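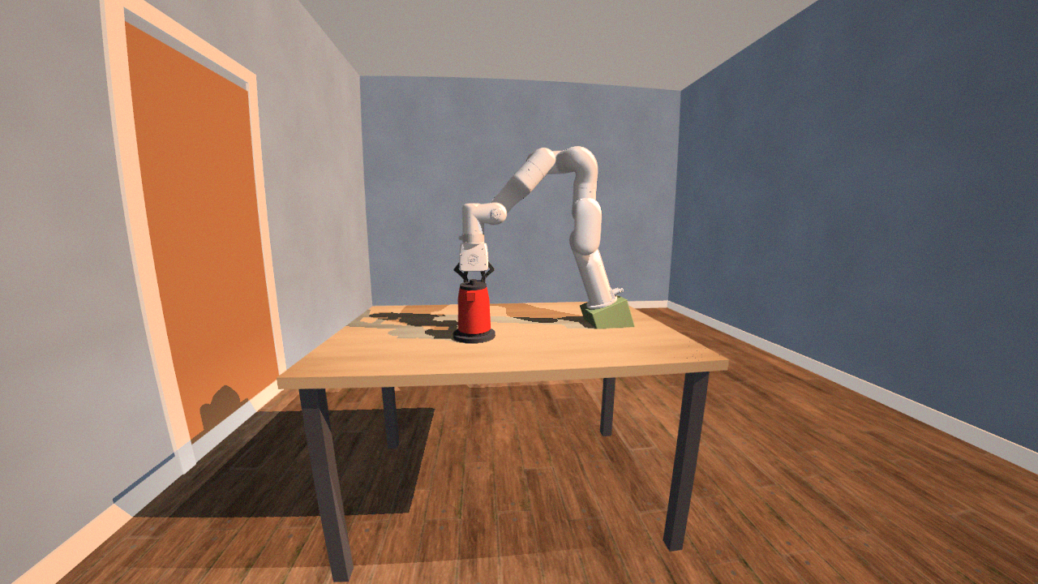 Issue 26

How Do You Buy a Robot?

by Bereket Tekleab

Last spring I spent my whole allowance on a kite. It was a great kite. Then I got it home and found out it didn't come with string. The string cost extra, and I had no money left, so my great kite sat on my bed for two weeks looking at me.

I bring this up because grown-ups make the kite mistake all the time, only with much bigger things. My job is helping people plan for robots before they spend money on them, and the first thing I do is go looking for the string.

First, what is it for?

Let's say you want a robot arm that can handle things on a table. Good start! But which things? A sponge is easy. You can squish it and it doesn't mind. Something tall and round with a wide black base, like the red one at the top of this page, takes more thought. Where should the fingers go? How wide do they have to open? How heavy is it when it's full?

So before anybody looks at a catalog, I ask for a list. Write down every single thing the robot will need to pick up. Then find the heaviest one and the widest one and circle them. The arm has to be strong enough for the heavy one, and the gripper (that's the robot's hand) has to open far enough for the wide one. If it can't, you need a different gripper, and now you're shopping again.

Try it on a computer

You can try a robot before you buy it! People build a pretend room on a computer, with a pretend table and a pretend arm, and they see what fits. Both pictures on these pages were made on a computer. That orange door isn't a door anybody can walk through, and I'm a bit sad about it, as I'd love an orange door.

Why bother? Well, suppose you put your arm on the back corner of the table and it can't reach the front. In a pretend room you slide it over and try again. In a real room you have to get out the tools, and there may be holes in your nice table. I know a company called Hallska that tried four different spots for its arm on the computer before choosing one. Moving it cost them nothing but a morning and a lot of snacks.

Look at the green block under the arm, too. A robot arm needs something solid to stand on. Stretch your own arm out as far as it goes while you stand on one foot. Wobbly, right? A base that stays put goes on the shopping list, and so does a good strong table. 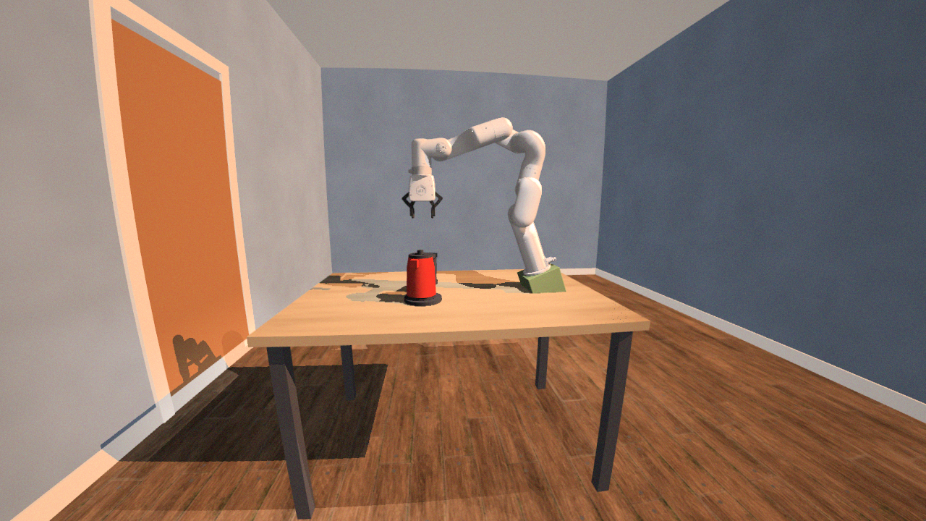

Now for the money

When I make a budget, I draw two columns. A budget is just a plan for your money, and you can make one for a robot or a birthday party or a hamster.

In the first column I put things you pay for once. The arm goes there, and the gripper, the base, the table, and the visit from the person who sets it all up. In the second column I put things you pay for again and again. Electricity goes there. So do new fingertips when the old ones wear down, and lessons for the people who will work with the robot.

One small shop I helped, Cladico, had plenty of money for the arm. Hooray! Then we filled in the rest of the first column, and the gripper, table and setup came to 2,211 dollars more. The second column added 300 dollars every year. They could still do it, but they decided to wait until June and save up. I thought that was very sensible (much more sensible than me and my kite).

Leave some room

You need to plan for space as well as money. An arm swings. The elbow goes up, the wrist comes down, and all of that needs empty air. I like to cut a piece of string as long as the arm can reach, hold one end where the base will be, and walk the other end around in a curve. Anything the string bumps into has to move. Lamps are the usual trouble.

People need room too. Everyone should know where to stand while the arm is moving, and there should be a stop button that's easy to get to. I put the button on the list in big letters.

Your turn

Pick a job in your house that you'd like a robot to do. Feeding the cat, maybe, or putting away the spoons. Write down everything the robot would have to pick up and circle the heaviest and the widest. Draw your two columns and fill them in with words (you don't need the prices yet). Then measure the spot where your robot would go, and ask a grown-up before you move any lamps.

If you think of something for the second column that I forgot, send it to me at the magazine. I still have the kite, by the way, and it has string now.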